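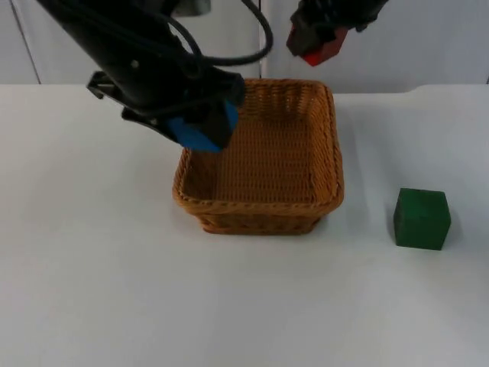
If you've just set up your first two-arm station and you're itching to hit record, hold off for one evening and drive the thing with nothing being saved. I know, boring. But teleoperating is a skill like parallel parking, and your first tries will be full of wobbles you don't want a robot to learn from. My practice task is block into basket, and I've used the same one since I started. The wicker basket goes in the middle, the green block sits off to the right with plenty of open table between them, and I keep the blue finger on the left arm and the red finger on the right so I always know which hand is doing what.

This page covers how I run a session from start to finish. I use the Casado leader arms (the small ones you hold and move, and the big ones copy you) with the Keresano recorder. Other kits will have different button names but the habits carry over pretty well.

Before you start

Clear the table of everything the task doesn't need. Coffee cups, hex keys, the lot. Then bring both arms to their rest pose and check that the leaders match. If a leader is folded up while its follower is stretched out, the follower will jump to catch up when you switch on, and it'll scare the daylights out of you the first time.

Follow each cable with your eyes through the full reach of the arm. You want enough slack for the furthest stretch, but not so much that a loop can hook the basket on the way past.

Set the speed limit to 50 per cent. You can go up later. I never have for this task!

Decide the task in one sentence

Write it on a sticky note. Mine says "right arm picks up the block, puts it in the basket, both arms go home." The left arm has a job too: it steadies the rim while the block goes in, since a light basket likes to scoot. If you let yourself improvise (sometimes left hand, sometimes right, sometimes a hand-over halfway) you'll end up with recordings that disagree with each other, and the trained robot tends to dither between them.

Recording an episode

Press the left pedal and wait for the beep. Count one second with your hands still. I skipped this for ages and lost the beginning of a lot of good runs.

Move the left arm to the basket first. Come down from above and stop near the rim, then ease in until you're just holding it. Squeezing will bend the weave, and the basket slowly changes shape over a long afternoon.

Now the right arm. Go over the block, line up the fingers with two flat sides, and lower straight down. Close gently. Lift well above the height of the basket before you travel sideways — clipping the rim is the number one way to spoil a run.

Lower the block inside the basket before you let go. Dropping it from up high looks fine on the day, but it bounces, and now and then it bounces out.

Open, lift, let go of the rim, take both arms home, one more still second, right pedal.

An episode takes me 9 seconds when I'm warmed up. If yours take three times that, don't worry. Smooth matters much more than quick, and long pauses while you think are worse than moving slowly.

Change things up between runs

Shift the block a little each time. Nearer, further, turned a bit so its corner faces you. Nudge the basket too, once you're comfortable. I do 6 runs with small changes, then one bigger move, and repeat.

Keep or toss

Be fairly strict. I toss a run if I bumped the basket hard, or if I was looking straight at the table instead of the camera view. That last one sounds fussy, but if you needed to peek at something the cameras can't see, the robot won't have that information either. One missed grasp with a clean second try, I keep.

Stop at 45 minutes and have a proper break. My late-session runs used to be awful, all jerky little corrections, and I only noticed when I played them back in Plolport the next morning.

Playback is the last job. Watch a handful at normal speed and check that the gripper opening trace lines up with what the fingers are doing. If it lags, restart the recorder and do a short test before you go on.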